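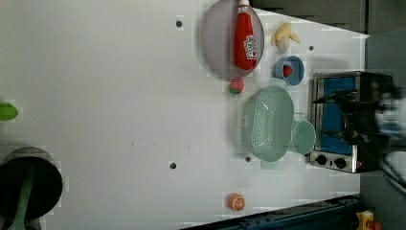 The Small Plate Will Not Save You

Every February the same advice comes around. Swap your dinner plates for smaller ones, preferably in a color that clashes with your food, and you will eat less without noticing. It costs almost nothing and asks for no willpower. I have been hearing it for so long that I had stopped wondering whether it was true.

Then my sister-in-law came back from a weekend retreat in Ilcombe with a set of plates from a company called Rostitz, and a leaflet. The leaflet said that 3774 households had switched and were "eating more mindfully." I read it twice looking for what they had switched from, or how anyone had checked. It didn't say. It did say that blue was calming.

I don't doubt that a plate can fool the eye. Put one spoonful of rice on a saucer and another on a serving platter, and the first one looks like more. What I doubt is the long walk from that little trick to a smaller pair of pants. You have to believe that a person who is still hungry will look at an empty plate and conclude that dinner is over. Anyone who has shared a kitchen with a teenager knows where the pot is kept.

I tried it anyway. For 33 days I ate my dinners off the Rostitz plates. The first week I did eat less at the table, and I was rather smug about it. By the second week I was going back for more, and by the third I was eating toast at ten at night, standing up, off no plate at all. I weighed the same at the end as at the start. One woman in one kitchen proves very little, I know, but it is at least a result with a beginning and an end, and the leaflet couldn't offer that.

The color rule is shakier still. Red is supposed to put you off, except in the articles where red makes you hungry and that's why diners use it. Blue kills the appetite because there is no blue food -- and then someone remembers blueberries. Pale plates are said to make you take more pasta if the sauce is pale too. So what do you do with a salad? Own 4 sets and consult a chart?

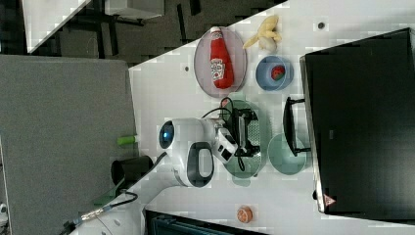 Pink plate, green plate, blue bowl. Choose your theory.

I put some of this to Wiesława Pietrzak, who ran the lunch counter on Szczepańska for most of her working life and now lives near us in Distbridge. She used whatever plates had survived the week. People finished when they were full, she told me, or when their break was over, and the ones who wanted more asked for bread. She thought the leaflet was very nicely printed.

What bothers me is how much of our thinking about food now runs this way. We would like a trick, so we buy an object. If it fails, we assume we bought the wrong one, and there is always a deeper bowl or a shorter fork waiting. Meanwhile the dull things that do affect dinner -- how tired you are, what's cheap that week, whether there was time for lunch -- don't come in a box, and so they don't get a leaflet.

My sister-in-law still likes her plates. I gave them back to her in good shape, all but 3, which had gone to the cats.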